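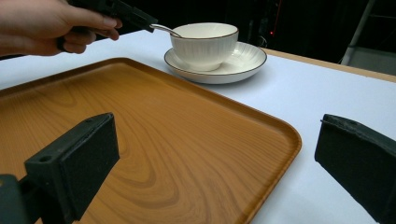

The Grip That Let Go

9th November
By the features desk

The fault at Prorkcombe showed up in April, on a job any toddler can manage: taking a spoon out of a bowl. The lab trains its robot arms from recordings made with hand-held grippers, and by spring it had 3,000 of them. The arms copied the motion well. Then they began dropping things.

In one week 116 pickups failed. Most ended with a spoon on the table. One ended with a broken cup and a small cut on an operator's thumb, and work stopped for 4 days.

Engineers first blamed the control software, made by Raritz. They rolled it back and the drops continued. The cause was in the finger pads. A new batch had been glued slightly off center, so thin handles were pinched at the edge and twisted free. The software read the fingers as closed and reported a good grip.

Prorkcombe has replaced the pads and thrown out 188 recordings. Operators now check pad position before each session, and the arm must lift an object slightly and measure the load before it moves away. That check adds time to every cycle. The lab has kept it.

Comments

Marchal: We had the same thing with forks. Check the glue.

Brokier: Closed fingers should never have counted as a grip. Who signed off on that?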